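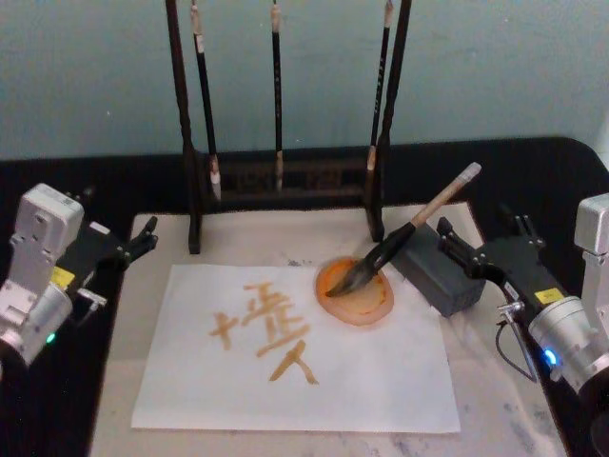
Subject: Re: Can they do chores yet?
From: Ylva Wikström
To: home-machines list
Date: December 2020

Vira Kushnir wrote:
> My brother-in-law keeps telling me that a pair of arms will be doing the
> washing up in every kitchen within a few years. I run a small print
> finishing shop and I would be happy with a lot less than that. Folding,
> stacking, wiping down a bench at the end of the day. Dursun quoted us
> for a single arm in May and I said no, mostly on price.
>
> You work with these things. Can they do a chore yet, start to finish,
> without a person standing next to them? And why is it always painting
> and writing that gets shown off, and never the sink?

Vira,

The short answer is no for the sink and maybe for the stacking.

I'll take the second question first. Brush writing gets picked because everything can be laid out before you begin. The paper is flat, the ink dish stays where you put it, and the brush has a handle a two-fingered gripper can close on. A character like 人 is two strokes. 十 is two strokes as well. If a stroke comes out a bit watery at one end, you still have a character that people can read. A plate with a bit of egg left on it has to be done again.

It isn't an easy job, though. The brush tip bends, so the arm has to press by the right amount, and too much ink on the bristles spoils the next stroke. We ran 100 sheets on the Rallum pair in the spring and I threw out 11. Most of those were bad at the dish and not on the paper. The arm took up too much ink and it pooled where the stroke began. Wiping the brush on the rim of the dish fixed a good part of that, and it took us longer to get right than the writing did.

A sink is much worse. Things are under water, they are slippery, they lean on each other, and no two loads are the same. I have seen the Brollmont demo and it washes the same mug every time, set down in the same place. I would not call that a chore.

For your shop I would forget the folding. Paper that has been handled never lies the same way twice, and you would spend your day sorting out jams. Stacking finished blocks from a fixed spot on to a pallet is a different matter. Trondex have had that working for a while, and one of their customers told me it does 800 a shift with one person looking in now and then. That person also does the wiping down.

Two things to ask Dursun if you go back to them:

What happens when the gripper misses? Some arms stop and wait, and some carry on with nothing in the fingers.

Who sets it up again when you change the size of the job? If it has to be their engineer, get the day rate in writing.

I can send you our notes on the dish problem if they are any use — they are long and there is a lot in them about ink.

Ylva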